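11 August 2020
By Apolline Gaillard

Open days should publish the failures

The Villow demonstration at Zonham in March ran 60 minutes and covered one task: take a wrapped item from an open carton, identify it, return it to the right compartment. Stillisa supplied the arm and Marchal the software. The arm completed 99 picks without a stop. Visitors applauded, and I have no quarrel with the count.

My quarrel is with the items. Every carton held one product, at one spacing, under lighting fixed to the cell. When I asked for the results on mixed stock, an engineer gave me a log of 713 attempts from the previous month and was decent enough to leave the bad pages in. Most faults came from clear film. The gripper closed on the loose end of a wrapper and the pen inside stayed where it was, or 2 packets came up together.

A stationery shelf is a harder test than anything in that cell. Cartons touch, wrappers share colors, and a slim packet has to be turned before its lettering can be read. 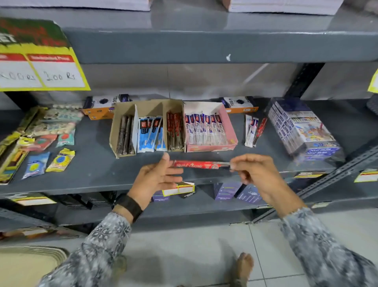 A person does this with two hands and little attention. A single arm with a parallel gripper has to put the item down and pick it up again, and the cycle time roughly doubles. Vendors know this. They should run the shelf in public, with the fault log on a screen beside it, and let buyers judge the rate for themselves.

Recent items
Suction cups and thin film
What a cycle time leaves out
Reading a fault log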